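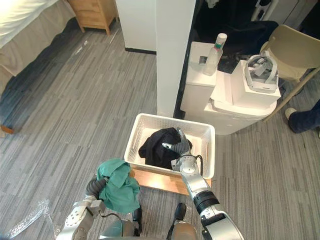
I wrote the rinse line. I've let other people take the blame for it at two different going-away parties, so I'd like to get it down somewhere. If you lived in Curker that year you know the one I mean, and if you didn't, it's the sentence our brand-new mayor said into a microphone on her first full day in office, with every city department watching on the stream: "Flaltwood has had a hard rinse, and it's going to come out clean." I came up with it the night before at one in the morning, sitting on the floor by the laundry. White plastic basket, slots in the sides, one black thing wadded up in it, and me staring at that heap like it was going to give me an ending. And then it did, which was the problem.

Flaltwood had flooded three weeks earlier. The creek came over the culvert and went into 193 homes, and the old mayor, who had already lost the election and was mostly thinking about his boat, handed the entire mess to Benvinda Louro along with the keys. So people were living in their cousins' dens. People had their couches out on the curb. And I had her call it a rinse.

In my defense (I've been working on this defense for a while) it sounded great out loud. I read it to the refrigerator. I read it to Chandrasekhar Poojary over the phone, who was our chief of staff and was also awake, and he said, "Fine, good, is there a number for the pump station in there?" He was a numbers guy. He never heard the words in a speech, only the gaps where a figure ought to be.

She delivered it beautifully, too. Benvinda had been a high school choir teacher and she knew where to breathe. She gave "rinse" a little room on either side. I was standing in the back of Pisharody Hall next to the coffee urn and I thought, oh, that's the one they'll quote.

My phone started going before she'd finished thanking the fire department.

The first text was from Kavitha Rao, who ran the housing office and whose people had spent three weeks dragging wet drywall out of basements. It said: "A RINSE???" The second text was also from Kavitha Rao. I won't type it here.

Then the Clotell got hold of it. The Clotell was our local paper, or what was left of it, one reporter and a guy who did the high school scores, but it had a comments section that could take down a bridge. By lunchtime the headline was up: MAYOR ON FLOOD VICTIMS: THEY NEEDED RINSING. Which she had not said! I kept telling people she had not said that, and I kept hearing how it sounded, the mayor's speechwriter explaining the difference between having a rinse and needing one. Almost 3000 comments by dinner. Curker barely has that many people who can agree on how to pronounce it.

So we had the meeting. You always have the meeting. Benvinda, Chandrasekhar, me, Kavitha with her arms folded, and Siriporn Onsri from communications, who had been on the job as long as the mayor had and was eating dry cereal out of a mug.

"What did you mean by it?" Siriporn asked the mayor. "Just so we're starting from the truth."

And Benvinda looked at the paper in front of her. She didn't look at me. I want to be very clear that she had every chance to.

"I meant it would get better," she said. "I meant that it was bad and it would get better."

"Then say that," Kavitha said.

"I thought I had."

"You told Mrs. Maeng her house was a load of whites."

I said maybe we could put out a clarification. I'd already drafted one, under the table, on my phone. It had the phrase "the cleansing power of community" in it. I read it aloud and Siriporn stopped chewing.

"No," said everyone, more or less.

Chandrasekhar wanted to release the pump station schedule. He thought that if people had the schedule they'd calm down, and he had it in color. Siriporn wanted a straight apology, short, on video, no flag. Kavitha wanted the mayor to get in a car. They went around on it for an hour, and the whole time I had my mouth half open to say, it was mine, put it on me, say a staffer got cute. That's what staffers are for. I'd even have gotten some mileage out of it, you know? The brave speechwriter. But I'd been out of work for most of the year before that job, and I had a lease, and my mouth just stayed half open until somebody asked me if I was going to sneeze.

Benvinda picked the car.

We went that same evening, the mayor and Kavitha up front and me in the back with a legal pad like I was going to write something. Chae-won Maeng lived on the low end of Flaltwood where the street dips. She'd been on the city's flood advisory board for years and had sent three letters about that culvert, and I knew this because the letters were in a folder I'd been given for background. I had read the folder. I'd taken her street name out of it for color.

She answered the door in rubber boots. Behind her the floor was gone. I don't mean damaged, I mean they'd pulled it up, and you could see down between the joists to where somebody had hung a work light.

"You're the rinse," she said.

"I am," said Benvinda.

I was on the bottom step. I had a terrible view and I could hear everything.

Mrs. Maeng didn't yell. I'd sort of been counting on yelling, I'd have known what to do with my face. She walked the mayor around the edge of the front room on a plank and showed her things. The line on the wallpaper. The piano her husband used to play, which she'd sold for nothing to a man who wanted the wire out of it. A box of cassettes, all of them gummed together, that she couldn't throw away and couldn't open. She said that what had bothered her about the speech wasn't even the word. It was that whoever said it was obviously pleased with it.

"I could hear you being pleased," she said. "I had it on in the car. I thought, that woman is having a nice time."

Benvinda said, "I'm sorry."

"Were you? Having a nice time?"

There was a long wait. I could see the back of the mayor's jacket and one of her hands on the door frame. It would have been the easiest thing in the world to turn around and say, well, it was him, he's right there on your step, with the pad.

"I was nervous," Benvinda said, "and it was a nice sentence to say. So yes, a little. For as long as it took."

Kavitha looked at me right then. She looked for quite a while. She has never once brought it up.

They talked about the culvert after that, for ages, until it got dark and the work light was shining up through the floor onto everybody's chins. Mrs. Maeng wanted it widened and wanted the dates in writing. She wanted the advisory board to get its meetings back on the calendar. She wanted a dumpster on her block that wasn't already full. Benvinda asked me for the pad, and I passed it up, and she wrote it all down herself in her big choir-teacher handwriting and tore off the sheet and signed it. I don't think that was a legal document. Chandrasekhar certainly didn't when he saw it. He had to lie down on the couch in the outer office.

The dumpster came the next morning. The culvert took until the following June, and it went over budget, and the Clotell ran a cartoon of it as a washing machine. The cartoon was pretty good. Siriporn had it on her wall.

I stayed two more years. I wrote maybe a hundred speeches and the mayor cut every comparison out of every one of them with a green pen, no comment, just a line through it. Like a ship, gone. Like a family, gone. At some point I quit putting them in, and then one week, for the library reopening, I stuck one in on purpose to see if she was still checking. She was. She'd written "ha" next to it.

I ran into Mrs. Maeng once after I'd left, in line at the hardware store. She had a cart full of baseboard. She recognized me, or she recognized the step I'd been standing on, and she asked what it was I used to do over there.

I told her I helped with the letters.

"Oh," she said. "You got mine, then."

I said we had. I said I'd read all three, and she nodded and moved her cart up, and I stood there holding a package of hooks until the cashier waved me over.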